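Home | List | Archive | Search | Log in

Print this message | E-mail this message

Re: Stairwell fire, Donevier block: notice text

On the wording for the December notice. The version now on the site says the fire started on the second floor. The incident log gives the first-floor landing, reported at 6:40 a.m. Please use the log. The rest of the draft stands:

1. Three residents were taken to the hospital and two were released the same morning.
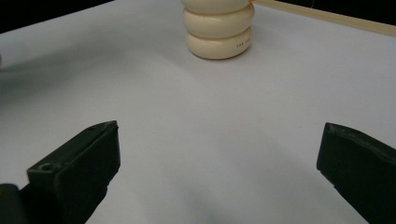
2. The Stondau entrance stays locked. All 137 units use the Gautam Street door until the inspector signs off.

3. Power to the east risers is still off. Do not give a time for its return, as the utility has not given us one.

The police have not named a cause. The Rarkberg paper printed "electrical fault" without a source, and I have asked them for a correction. 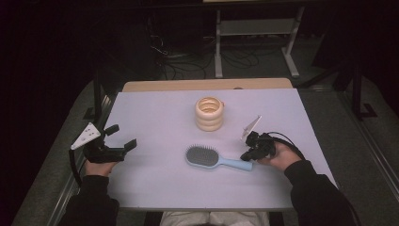
Shengli Wan wrote that the paper got the phrase from our own first bulletin, which went to around 204 addresses before it was pulled. If so, the correction has to come from us first, and I will send one tonight under the original subject line.

Huiling Qin

> On the fire notice, Pejman Ahmadpour wrote:
> Which floor is right? The site and the log differ.
> Also, can we say when the east side gets power?

Comments: 3 | Shares: 2

Previous | Next | Thread index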